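## Changes to the Recipe Collection and the Autumn Cooking Program

October 14, 2007

Members of the Skonania Cookery Society are advised that the revised recipe collection is now available from the society office and by mail. The collection contains 1,428 recipes, of which 370 appear for the first time. Members who hold the previous edition may exchange it at the front desk during regular office hours. The old binder should be returned with its dividers, as these will be used again.

The chapter on rice and grains has been rewritten in full. In the previous edition, cooking times for brown rice were given for a covered pot on a gas burner, and a number of members with electric ranges reported that the center of the dish remained firm. Each recipe in the chapter now gives two times, one for gas and one for electric, and states the width of the pot. The lemon and barley soup has been moved from this chapter to the chapter on soups, where most readers looked for it.

Corrections should also be noted by members who choose to keep the previous edition. In the recipe for Javarau chicken stew, the quantity of salt was printed in tablespoons and should read teaspoons. The baked onions with bread crumbs require 60 minutes in a moderate oven, and the shorter time printed on the card is an error. The plum cake recipe omits the baking powder from the list of ingredients, although it is mentioned in the method. The correct amount is two level teaspoons.

The society's autumn program will consist of 3 evening classes, each limited to the number of places at the kitchen benches. The first class covers stocks and clear soups, and participants will prepare a beef stock and a vegetable stock from the same set of aromatics. The second is devoted to braising, with attention to inexpensive cuts such as shoulder and shank. The third returns to bread, which was fully booked in June, and will deal mainly with rye doughs and the care of a starter. Those who were placed on the waiting list in June will be offered places first and should reply to the letter they receive, even if they no longer wish to attend.

Participants are asked to bring an apron, a towel and a covered container for food to be taken home. Knives are provided. Members who prefer to use their own knives may do so, provided that these are carried in a roll or a closed box. The fee includes all ingredients and a printed copy of the recipes. It is not refundable within a week of the class - a place may, however, be passed to another member if the office is told beforehand.

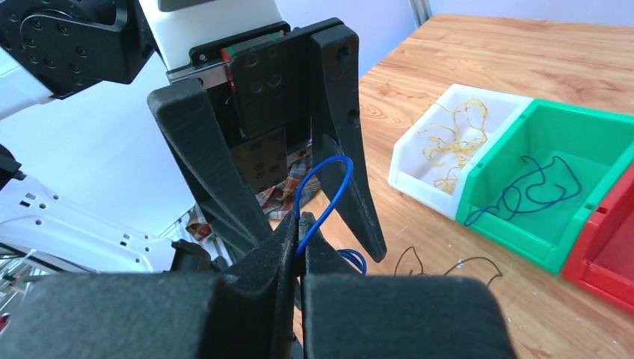
The spice order placed through Navaratnam will be ready for collection at the end of the month. Whole cumin, coriander seed and black mustard seed were ordered in the usual quantities. Green cardamom has risen in price, and members who asked for the large bag will receive the small one unless they confirm the larger order in writing. Ground spices are no longer included in the group order, as they lose flavor before many households can finish them. A short note on toasting and grinding whole spices at home has been added to the back of the new collection.

Members are also reminded that the annual supper will again be held at the Gulik dining room. The menu will be a smoked trout salad, roast pork with apples and red cabbage, and a baked custard. A mushroom and chestnut pie will be served to those who do not eat meat. Requests for the pie, and details of any food allergies, should be written on the booking form. Forms that arrive without a choice of main dish will be entered as pork.

Recipes for the spring supplement may now be submitted. Each should be written on one side of the page, with ingredients listed in the order of use and the number of servings given at the top - photocopies from published books cannot be accepted.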